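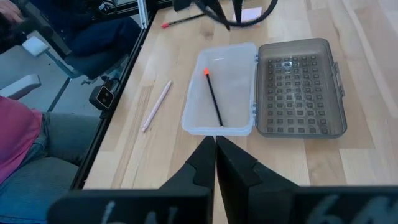
Search the site Search

Gripper build: the pencil case job
January – by Tahira Butt

Kofi and I have been building an arm in the shared workshop at Mismont, and it has reached the pens-and-pencils stage! The fingers are plain black pads, version 20 of a shape Kofi first cut out of cardboard, and I love them. The wrist camera gets in nice and close.

The task is simple to say: pens and pencil into the case, lid shut. The open case lies flat, clear tray on the left and smoky grey lid on the right, with the orange-tipped pen in the tray. The pink pencil is still out on the wood – slim things like that are my favourite test.

Next up is softer padding for the fingertips. Come and have a go!

Recent items
Waqas rewires the Cirkitz board
Fiifi's 500-step motor test
Shelf sorter, part two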